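Ticket 452: Plant tray (orange), water on the wood table
Opened by: Elsa Kokkonen
Assigned to: Usha Kurup
Product: Jamau tray, orange, rectangular
Status: waiting for customer

Elsa Kokkonen wrote, 9 August 2018:

Hello. I bought two of your Jamau trays for our room at Plirnwood. One of them is on a shelf and I have no complaint about it. The other one I use on the big wood table, where we keep the snake plant. After I water the plant and let it drain in the tray, I find a wet line on the wood the next morning. The wood has become a little darker in that place, and I am worried about it.

What I have tried until now:

I washed the tray with dish soap and dried it with a cloth. No crack that I can see or feel with the finger.

I filled it with water in the sink and left it for 5 hours. The outside stayed dry.

I put it back on the table with a paper towel under it. In the morning one corner of the paper was wet.

So in the sink it does not leak, and on the table it does. I do not understand this. I add pictures of the table and what we keep on it.

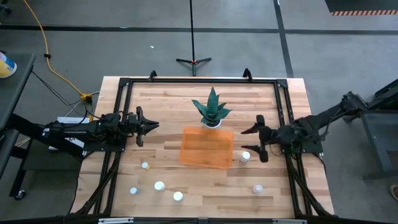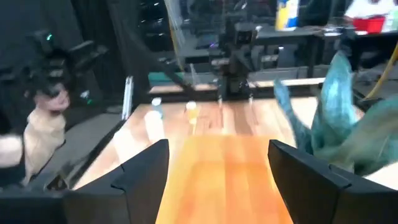
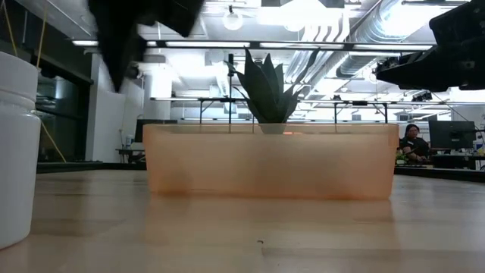
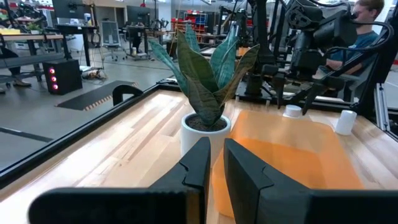
The table was oiled in February by my colleague Leen Hattar, with the Fuchs oil, and she asks if the oil can do something to the plastic. Please tell me also if I should stop using the tray until you answer.

Usha Kurup (Stotow support) wrote:

Hello Elsa, thank you for the clear steps. The oil should not harm the tray when it is fully dry, so Leen does not need to worry about that part. I have two questions. Do you lift the plant out of the tray by the pot, and do you set it down on the wood before the tray is emptied? And when you made the test in the sink, was the plant standing in the tray or was it only water?

Please keep the tray off the wood for now. A dinner plate will do.

Elsa Kokkonen wrote:

It was only water, no plant. And yes, I think we put the pot next to the tray, or behind it, when somebody needs the tray. I did not think of this before. I asked Seung-woo Nam, who waters when I am away, and he does the same.

Usha Kurup wrote:

Then please do one more test. Water the plant over the sink, let it drip until it stops, and wipe the bottom of the pot. Put the pot on a dry paper towel, away from the tray. Put the tray with a little water on a second paper towel. Write the name on each paper, so they are not mixed. Look at both in the morning and tell me which one is wet.

If it is the tray paper, I will send you a new tray and you do not have to return the old one.

Elsa Kokkonen wrote:

I will do it tonight and write here tomorrow. For the dark place on the wood, Leen wants to sand it lightly and oil again, but I told her to wait for the result.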